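Recording Two-Arm Demonstrations for a Box and Insert Task

By Fitriani Setiawan, Pomare project notes

These notes cover how we collect demonstrations on the two-arm station. The task uses a foil-wrapped block on the left and a small white box with a black part that fits on or in it. Read them through before your first session with the operator controls.

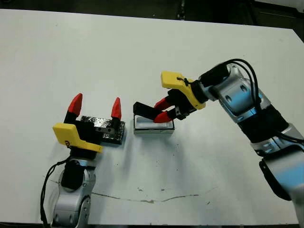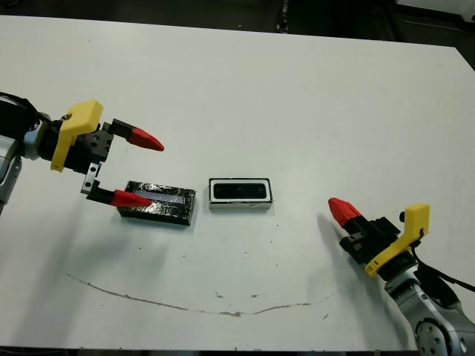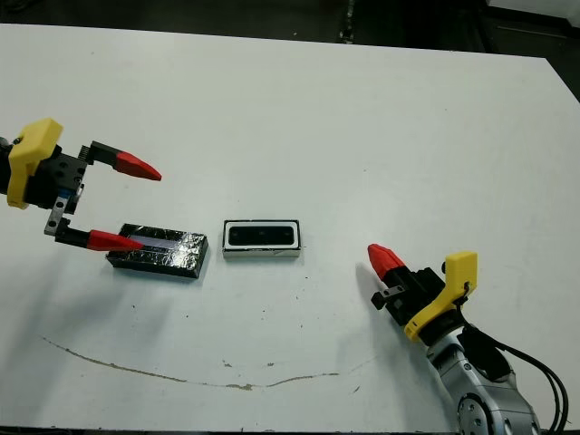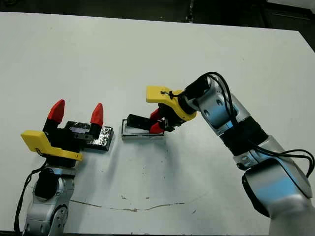 Before you start

Bring both arms to the ready pose and open both grippers all the way. Check that the cables move freely when the wrists turn. Wipe the table, but leave the old marks alone. They have been in every recording so far, and a change of background partway through makes the set harder to use.

Placing the parts

Set the block and the box by hand, then step out of view. Shift them a little and turn them a little between episodes. If you always put them back in the same spot, the model learns the spot.

Recording an episode

1. Start the recorder and hold still for one second.
2. Move one arm at a time at a steady pace. Pauses get learned too.
3. Approach the part from above and close the fingers slowly.
4. Line up over the target before you lower anything.
5. Open the gripper, back away and stop the recorder.

An episode should come in under 700 time steps. Record in blocks of 10, then take a break - tired operators make jerky moves.

What to keep

Keep an episode if you missed the first grasp and recovered cleanly. Tag it "recovery". Delete it if a part left the table or a hand came into view. We want 100 good episodes before the first training run, and no more than 12 of those should be recoveries.

Send the session log to Murray Tautahi the same day.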